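Serska Disc Player for Windows and Mac
Plays the movie discs your computer won't. 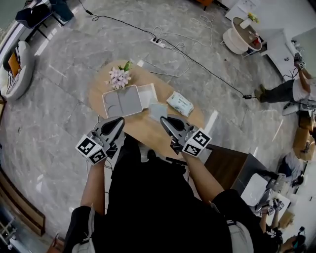 Oval table with flowers at the far end.

Most computers ship with no disc playback software at all now. You buy an external drive, plug it in, put the disc in, nothing. Serska fixes that part. Install, open, press play.

Current version adds menus for older discs, better subtitle timing and a resume point that survives a restart. Free update if you already own it.

What it plays
Blu-ray discs, home and store bought. DVDs, all regions your drive can read. Disc folders and ISO files on a hard drive. Common video files too, MP4, MKV, MOV and so on.
No 4K Ultra HD discs. Please don't buy it for that, we get refund requests every week.

Features
Full disc menus, or skip straight to the main movie
Subtitles on or off during playback, font size adjustable
Two audio tracks can be switched without stopping
Snapshot button, saves as PNG
Playlist for files (not discs, one disc at a time)
Remembers where you stopped for the last 12 discs
Keyboard shortcuts, full list under Help

What you need
Windows 10 or 11, or a Mac on macOS 12 or later
A Blu-ray drive, internal or USB. A plain DVD drive will not read Blu-ray, no software can change that
900 MB free disk space, more if you turn on the cache
Internet connection the first time you play a new disc. After that its fine offline

Licenses
Single — one computer, one year of updates.
Home — up to three computers in the same household, one year of updates.
Primer — the free trial. Everything works, with a small logo in the corner and a stop after 70 minutes per disc. No card needed.
School and office orders, 100 seats minimum, write to Jucélia Trindade in sales. She'll send a quote and the silent installer.

Your license keeps working after the year is up. You just stop getting new versions.

Installing
Download the file for your system. Close any other player first, two programs fighting over the drive is the most common support ticket. Run the installer, restart if it asks. Paste your key under Help, then Register. Keys are case sensitive and the zero has a slash trough it.

If the picture stutters: Settings, Video, turn on hardware decoding. Still stutters, try another USB port, not a hub. Some drives want two plugs for power.

No sound over HDMI: Settings, Audio, choose the TV by name. Default device doesn't always follow the cable.

Works well with
Pramix slim USB drive (sold seperately, see Accessories)
Damasceno remote, the version with the USB receiver

Support
Email only, English and Portuguese. Zahira Khoo and Sebastião Rezende answer most of it. Send the log file with your first message, Help, then Save Log — saves everybody a day.

Page updated 2025-12-04. Next version planned for January.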